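Passage d'octobre, tournée fruits et linge, démarrage à 6 h 30. Grille Nirkeck remplie au crayon puis recopiée ici, avec mes remarques sous chaque bloc. Très belle visite, la meilleure depuis que je fais le gîte Kanidden !

## Bloc A – Fruits frais

- [x] Sacs stockés à l'intérieur, hors du sol
- [x] Peau des agrumes examinée fruit par fruit pour l'échantillon
- [x] Pas d'odeur de fermenté à l'ouverture
- [ ] Sacs ouverts ou perforés pour laisser respirer
- [x] Fruits tachés mis à part
- [ ] Date d'arrivage notée sur chaque sac

**Commentaire :** les mandarines livrées par Nasr sont superbes, fermes, parfumées, on a envie d'en éplucher une tout de suite (je me suis retenu jusqu'au bloc C). Poids du sac pesé en cuisine : 899 g, conforme au bon n° 433. Il manque toujours la date d'arrivage, c'est la deuxième visite que je l'écris. Un bout de ruban de masquage et un feutre suffisent !

Pour les sacs plastique : à ouvrir dès l'arrivée. La peau des agrumes transpire vite là-dedans et un seul fruit moisi contamine ses voisins.

## Bloc B – Surface de tri

- [x] Nappe propre avant de poser quoi que ce soit
- [x] Serviette réservée au tri, lavée à 60 °C
- [x] Fruits étalés, sans empilement
- [ ] Câbles électriques éloignés du linge
- [ ] Linge de toilette rangé ailleurs

**Commentaire :** j'adore la serviette violette aux bords relevés, qui fait comme un petit plateau et empêche les mandarines de rouler. À garder absolument ! La nappe aux mangues est gaie comme tout et se secoue en deux secondes. Deux points à reprendre quand même : le câble noir le long du tissu à carreaux gris, à repousser derrière ou à débrancher, et la serviette blanche à rayures grises, qui n'a rien à faire à côté de la nourriture. 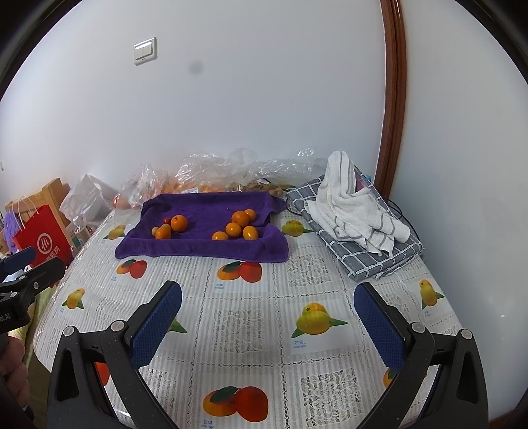 Faut-il laver les mandarines avant de les ranger ?

Mieux vaut les laver juste avant de les éplucher, car l'humidité qui reste près du pédoncule favorise la moisissure pendant le stockage. Si elles arrivent terreuses, un rinçage rapide et un séchage complet au torchon propre font l'affaire.

## Bloc C – Rangement et conservation

- [x] Thermomètre Wimameck lisible et à sa place
- [x] Réfrigérateur à 6 °C dans le bac à fruits
- [x] Bananes séparées des autres fruits
- [ ] Corbeille ajourée disponible pour les agrumes
- [x] Poubelle à couvercle vidée le matin

**Commentaire :** bac à fruits nickel, joint de porte souple, rien à redire. Il manque la corbeille ajourée, l'ancienne est fendue et a été retirée. En attendant, étaler sur un torchon dans le cellier, une seule couche. Et j'ai enfin goûté une mandarine : un régal, très juteuse, à peine acide.

## Résultat

Note sur la grille : 27 points, en hausse. Bravo, vraiment, le tri est devenu un plaisir à contrôler !

À corriger avant le prochain passage :

1. dater les sacs à réception
2. ouvrir les emballages plastique
3. déplacer le câble
4. séparer linge de toilette et linge de cuisine
5. remplacer la corbeille (modèle lavable, fond plat)

Le point 3 est à faire le jour même. Pour la corbeille, me laisser un mot dans le classeur vert quand elle est arrivée, je barrerai la ligne en novembre.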